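Lists > Wamlow Swap & Repair > Kitchen > Thread

Prev | Next | Thread index | Search | Log in

Subject: Re: Re: wooden spoons gone fuzzy

Sorry, meant to answer this Sunday and then the week ate me.

On Sunday Olga Palacios wrote:
> Mine have gone rough and gray, and one has a split up the
> handle. Bought as a set from Zernunik, 8 pieces. Do I sand
> them or toss them? And is olive oil ok? My sister swears
> by it.

Sand them. Split one — depends. If the split is only in the handle and doesn't open when you flex it, keep it for dry stuff. If it runs into the bowl, toss it, food gets in there and you will never get it out.

No olive oil please. Goes sticky, then it smells. Food grade mineral oil from the drugstore is fine and cheap.

What I do. Wet the spoon, let it dry overnight so the fuzz stands up, then sand with 120 and finish with 240 or whatever you have near that. Wipe the dust. Oil, leave it a few hours, wipe, oil again the next day. Three coats if they're realy thirsty. Stand them upright to dry, not flat on a towel, I got lint stuck all over a ladle that way.

And no dishwasher. I know. But that's what did it.

Utensils and the printed cloth: 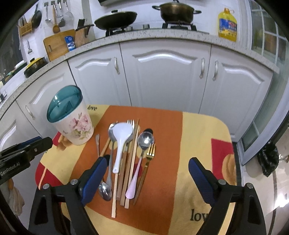
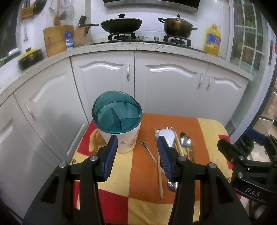

Rosalind Haddad wrote back off list that she skips the mineral oil completely and uses walnut oil, because it hardens and the mineral stuff just washes out in a month. Fair point, but not if anyone in the house has a nut allergy, so check first. She also boils hers once in a while to get the onion smell out. I tried that and got more fuzz, so back to the sandpaper.

Beeswax on top is nice if you can be bothered. The Villalobos hardware place had small tins last time I was in, bottom shelf by the twine. Go easy — too much and the handle feels greasy for weeks.

Will bring spare sandpaper to the next swap, remind me if I forgett.

Recent in Kitchen
Cast iron, rust on the lid only
Free to pick up in Bovuston: canning jars, no lids
Who sharpens bread knives?
Re: Re: pressure cooker gasket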